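Learn > Machines and Gadgets > Robots > How robots learn

How do you teach a robot to pick up a sweet?

You show it, with a pair of grippers you can hold in your own hands!

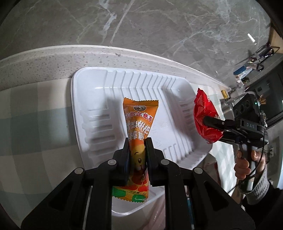
Learning by being shown

Think back to when you learned to tie your shoelaces. I don't suppose anybody gave you a long list of instructions to read. More likely a grown-up sat beside you and did it slowly, and then did it again, and then (probably with a bit of sighing) did it once more, until your own fingers began to get the idea. Robots can learn in rather the same way, and people who build them call it "learning from demonstration". A demonstration is just a grand word for showing somebody how.

Borrowing a robot's hand

Now, your hand is a marvellous thing. It has four fingers and a thumb, and it can feel whether a grape is squashy or a pencil is slippery. Lots of robots have to manage with only two stiff fingers that open and close like a crab's claw. If you showed a robot how to lift a sweet with your lovely bendy hand, it might have a hard time copying you, poor thing.

So the person doing the teaching holds a gripper, a tool shaped like the robot's own hand. The black one in the middle of our picture has two fingers pinching an orange sweet wrapper above a big white tray. Over on the right, somebody has hold of a second gripper by its grey handle, and that one has caught a crumpled red snack bag. There are cameras on top of it, the dark round lenses all in a row, and a little green light too.

What the robot gets out of it

While the teacher works, the cameras film what is near the fingers, and the tool can also keep a record of how it was moved and when its fingers opened or shut. Put all of that together and you have one lesson.

One lesson isn't nearly enough, I'm afraid. Asnakech Tufa teaches robots to tidy up snacks at the Barberg workshop, and she once did the same job 102 times before lunch. Her whole collection for a robot called Illa came to 1,680 lessons! She moves the packets about between goes, so that Illa won't think a sweet always lives in the same spot.

Driving from a distance

There is another way to do it, called remote control, or "teleoperation" if you'd like a word to try out at teatime. You sit at a set of controls and the real robot arm moves when you tell it to, a little like a very expensive toy car. It's handy for places where a person can't easily go, and the robot can learn from those goes as well. Holding the grippers yourself is often quicker, though, and you don't need a robot in the room at all.

Why are wrappers so tricky?

A wooden block stays the same shape however you grab it. A snack bag crinkles and folds and slithers about, and if you squeeze too hard you may end up with crumbs. Try it at home with a pair of kitchen tongs and an empty crisp packet, and see how many goes you need to drop it neatly into a bowl.

Related pages
What is a sensor?
Why do robots have so many cameras?
Make a cardboard claw
Inside the Garwood biscuit factory

Comments

Adebisi, age 10: I did the tongs one and it took me 6 goes. My brother did it in 4 but he used both hands.

Helmut Lammers: Read this with my class and we now have tongs all over the reading corner. Could you do a page about robots that pick fruit?

crabclaw: does the robot get to eat the sweet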